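3.2 Table and bottle placement

The object for this part of the project was a small plastic water bottle with a white screw cap, standing upright on a white table with rounded corners. Jailson Camargo chose the table because the matte top gives little glare under ceiling lights. Water was left in the bottle to keep it stable.

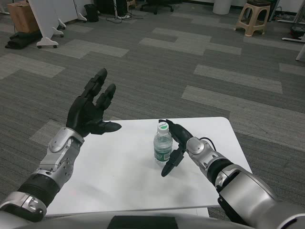
Placement was checked against a paper template before each session and the template was then removed. A total of 94 placements were logged in January. Bezawit Yimer entered the values and Mirko Marchetti repeated 25 of them with a steel ruler.

Shadows on the tabletop made the base of the bottle harder to locate in some images. Moving the table to another part of the carpeted area was considered, but the room schedule did not allow it.
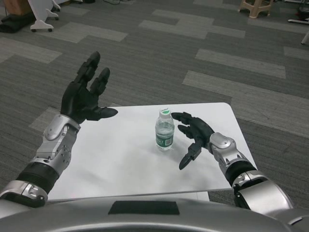

Figure 7. Bottle upright on the table, slightly right of the middle.

3.3 Label orientation

Orientation was recorded by eye in steps of 45 degrees.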